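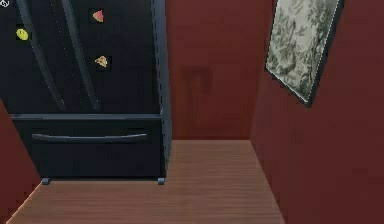
4. Recording demonstrations in the simulated kitchen

This section covers recording a task by remote control in Wunska Studio. You drive the simulated robot with the hand controllers, and the program saves your motions as a demonstration. For teaching a physical arm by hand, go to section 5.

The steps use the task "Open refrigerator, left door." The drawer task is recorded the same way, with the differences listed in 4.5.

4.1 Before you start

Finish controller pairing (section 2) and workspace calibration (section 3). Calibration is stored per operator. If someone else used the station last, load your own profile from the Operator menu.

1. Start Wunska Studio and wait for the status line to read Ready.
2. Open Scenes > Kitchens and choose a layout that has a French-door refrigerator.
3. In the Task list, choose Open refrigerator, left door.
4. Set the episode limit to 20 seconds. The default is longer and leaves too much idle time at the end of each episode.
5. Enter a scene seed, or leave the field blank for a random one. Use seed 2536 if you want to compare your results with the sample set.

Note: The seed changes wall color, floor, pictures and door magnets. It does not change the size of the refrigerator or the position of the handles. Magnets are decoration only. They have no collision shape and the gripper will pass through them.

4.2 Setting the view

The scene opens in the fixed room view. Use it to check the layout, then switch to the operator view before you record.

1. Press V to cycle through the views.
2. In the operator view, scroll until both door handles and the seam between the doors are visible.
3. Press L to lock the view. An unlocked view drifts when you move the left controller.

On dark appliances the handles can be hard to tell from the doors. Raise Display > Fill light until you can see a highlight along the handle. This setting affects your screen only. Recorded camera images keep the scene lighting.

4.3 Recording an episode

1. Press Reset. The robot appears at its start pose, facing the refrigerator.
2. Hold the right controller in a comfortable position with your elbow at your side.
3. Squeeze and hold the grip button to take control of the arm. The border of the window turns green.
4. Press Record. You will hear one tone.
5. Move the gripper to the left door handle. Approach from the front, with the fingers open on either side of the bar.
6. Pull the trigger to close the fingers. Wait for the contact light to stay on.
7. Pull back slowly and follow the arc of the door. Turn your wrist as the door swings so the fingers stay square to the handle.
8. Stop when the door angle readout passes the target mark.
9. Release the trigger, back the gripper away from the handle, and hold still until you hear 2 tones. The episode is now saved.

Note: The handles are curved. Grasp near the middle of the bar. A grasp close to either end tends to slide when the door starts to move.

CAUTION: Releasing the grip button during an episode freezes the arm. The recording keeps running. If this happens, press Discard and start again from step 1.

CAUTION: Do not use these steps with Output set to Live arm. In that mode your motions are sent to the physical robot. Check that the Output field reads Simulation each time you start the program.

4.4 Keeping or discarding

Play back each episode before going on. Discard it if:

- the fingers closed on the wrong handle
- the gripper passed into the door panel
- the door was pushed or dragged by any part of the arm other than the fingers
- you paused for more than a moment with the gripper closed

A slow start is fine. The trimming tool removes still frames before the first motion.

A basic training run needs 19 kept episodes for each task. Change your starting hand position a little between episodes. If every approach follows the same path, the trained policy will do poorly when the robot base is shifted.

4.5 Differences for the freezer drawer

The drawer handle is horizontal. Rotate the gripper a quarter turn before you approach, and lower the base height to Low in the Robot panel. Pull straight back. Drive the base backward with the thumbstick if the arm reaches its limit before the drawer is fully open.

Leave both doors closed for this task.

4.6 If something goes wrong

Arm does not follow the controller: Check that the window border is green. If it is, run Recenter from the Operator menu.

Door springs shut after release: The target mark was not reached. Discard the episode.

Contact light flickers: The fingers are touching the handle at an angle. Open them, straighten your wrist and grasp again.

Save fails with "Path not found": The Batberg storage folder has been disconnected. Reconnect it and press Retry. Do not close the program first, or the episode will be lost.

Section revised 26 November 2022, Birutė Jõgi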